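Recording Kitchen Demonstrations With a Hand-Held Gripper: Notes for Student Teams

Troltmont Robotics Club, practical guides

Every fall a team tells us they are going to teach a robot to do dishes. They have seen a video. In the video an arm picks up a cup, and the caption says it learned to do that from people, no programming required. I would ask you to watch it again and count how many cups there are. In most of these videos there is one, it is bright red, and it starts in the same spot every time.

This guide covers the part of the project a student team can do in one semester without a real arm on the bench: collecting demonstrations by hand, with a two-finger gripper you hold and squeeze yourself and a camera fixed behind the fingers. We used chopsticks as the task for the Imham regional meet and I still think it's a good choice. It is cheap and hard, and it will make you less trusting of your own numbers.

What you need

A hand-held gripper with a wide-angle camera. Ours was built from the Batberg plans, with a few changes to the finger pads. Any similar design will do if the camera sees both fingertips the whole time.

A set of chopsticks. Plain wood is fine. Avoid the lacquered kind for your first round.

A kitchen counter in a home where people cook. The lab table is a bad substitute, and I'll get to why.

A notebook. Paper. The team that kept its log on a phone was also using that phone as the timer, and there are holes in the log wherever the timer went off.

Step 1. Write the task down before you touch anything

"Pick up the chopsticks" is not a task. Do you mean one chopstick, a matched pair, or the whole bunch? Where do they go when you have them? Is it a failure if one rolls away and you go back for it?

Our wording was: close the fingers on two chopsticks lying side by side, lift them clear of the counter, set them down on the other side of a gap, open the fingers. It took a whole meeting to agree on that sentence. One member wanted to add "neatly," and was asked to define it, and the word came out.

Tape the sentence to the wall where you record. People drift. By the second hour somebody is grabbing three at once since it's faster, and the person checking clips later has to decide what to do about it.

Step 2. Check the pads and the opening

Squeeze the handle a few times over an empty stretch of counter. Both fingers should move the same distance. If one lags, look at the linkage screws before you look at anything else. They work loose during a long session, and a finger that closes late will push a chopstick sideways before it grips it.

Then try to pick up a single chopstick lying flat. You will probably miss. The pads meet above the surface if you hold the tool too high, and if you press down they scrape. There is a narrow band in between and you have to find it with your wrist. Give every new operator ten minutes of unrecorded practice. I was against this at first, on the grounds that beginner mistakes are also data. Having watched the beginner mistakes, I changed my mind.

Step 3. Leave the kitchen alone

This is where I disagree with the advice in most write-ups, including the one that comes with the Batberg plans. They tell you to clear the counter and put down a dark mat. Your clips will look very good and your model will learn that chopsticks live on dark mats.

Move anything that could break, or anything that might end up in the water if there's a basin out. Leave the rest. The sauces by the wall can stay. So can the dish rack. If you want to claim at the meet that your system works in a kitchen, the kitchen has to be in your recordings.

Two warnings. A white counter under strong light will wash out the middle of the picture, and pale wood on pale stone or plastic is hard to see even when the light is good. Look at a test clip on a real screen before you record a hundred of them. Also watch for the shadow of the tool. It moves when you move, it points at the object you're reaching for, and a model will happily learn to follow it. Record part of each session with the light coming from a different side.

Step 4. Vary the layout on purpose

Set the chopsticks down differently before each clip. People believe they are doing this at random and they aren't. We all have a habit, and for most right-handed members it was tips away, thick ends near, slight lean to the left.

We fixed it with a stack of index cards. Each card has a rough sketch of a layout: a pair with a gap beside it, a loose fan, two crossed, one turned the wrong way. Shuffle, draw a card, lay it out, record. It's slow and everyone complains about it. The team from Medina skipped the cards and finished their collection well before we did, and then spent August trying to find out why their gripper only closed on things pointing at it.

Pay special attention to the bundle. Separating two chopsticks from a larger group is a different problem from lifting two that are already apart. Tag those clips separately in the log. If you mix them, your success rate will be an average of two things you didn't mean to average.

Step 5. Record

Start the camera. Hold still for a full breath. Reach, close, lift, move, lower, open, back away. Hold still again. Stop.

Keep your free hand out of it. Keep your speed boring. Fast demonstrations blur at the wide edges of the lens, where things are already bent, and the blur comes exactly when the fingers close, so you lose the part you came for.

Don't stop the recording when you fumble. Finish, mark the clip as a fumble, and keep it. You can always throw it out later, and you can't invent it later.

Change operators often. Wrists get tired well before people admit it.

Step 6. Throw clips away

Our target was 3000 clips, a number we picked because it sounded like enough. We recorded 2447 before the meet. Of those, 331 were unusable: fingers out of view, camera started late, the wrong number of chopsticks lifted. Another 181 were marked as fumbles and put in their own folder.

I'd like every team to publish those three figures next to whatever success rate they put on the poster. Few do. If a poster says the system was trained on thousands of demonstrations, ask how many were deleted and who decided. If the same person recorded a clip and approved it, be polite about it and don't believe the number.

Have each clip checked by someone who wasn't in the room. They should have the task sentence in front of them and nothing else. When a checker and an operator disagree, the checker wins. We had arguments over this rule and kept it.

Step 7. Hold out a kitchen

Before you train anything, set one whole kitchen aside. That means the counter, the light, the chopsticks, everything from that home. Don't hold out every tenth clip. Two clips recorded a minute apart at the same counter are nearly the same clip, and testing on one after training on the other tells you almost nothing.

Our result on held-out clips from kitchens the model had seen was good enough that we started planning the demo. On the kitchen it had never seen, it was bad enough that we stopped. The second result is the one we took to Imham, and the judges asked better questions about it than they did about anybody's cup.

What I'd change

Fewer clips and more counters. I would trade half of what we recorded for three more homes with different light. I would also start with the pair alone, get that working somewhere unfamiliar, and leave the bundle for the spring.
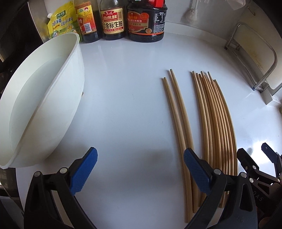
I'd be slower to say "learned," too. What we have is a folder of people moving chopsticks and a program that copies some of it under some conditions. For one semester I think that's respectable work. The index cards are in the club cabinet, second drawer, and if you add a layout please draw it in pen.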